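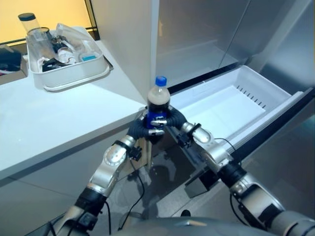

Cloddale Bottle Sleeve — wool, made to order

I started making these because I got tired of wrapping drinks in a dish towel every time we went up to the lake. The Cloddale is a knitted wool sleeve with a felted base, and it slides over most soda and water bottles up to 2 liters. Pull it up to the shoulder, tighten the cord and throw it in your bag!

The yarn comes from Peketti, a small mill I've been buying from since I had a stall at the Tradstead market. It's a thick, slightly scratchy gray wool (I love it, my sister calls it porridge) and it gets softer the more you use it. The cord is cotton and the toggle is beech.

Sizes

Small: 17 cm tall, for the half-liter kind
Large: 64 stitches around, stretches a lot, fits the big ones

Colors right now are porridge gray, moss and a dark rust. I had a blue but the last batch came out almost purple, so I'm waiting on more before I list it again.

Washing

Cold water, by hand, a drop of shampoo. Lay it flat on a towel and pull it back into shape. Please don't put it in the dryer — I did that with my own and now it fits a jar of mustard.

Ordering

Each one takes me a couple of evenings, so allow 11 days before it ships. If you'd like a carry strap, pick the Rezaei version from the menu. Same sleeve, but with a woven strap sewn down both sides, long enough to go over your shoulder.

Page updated October 10, 2026. Moss is low in the large size, more coming later this month.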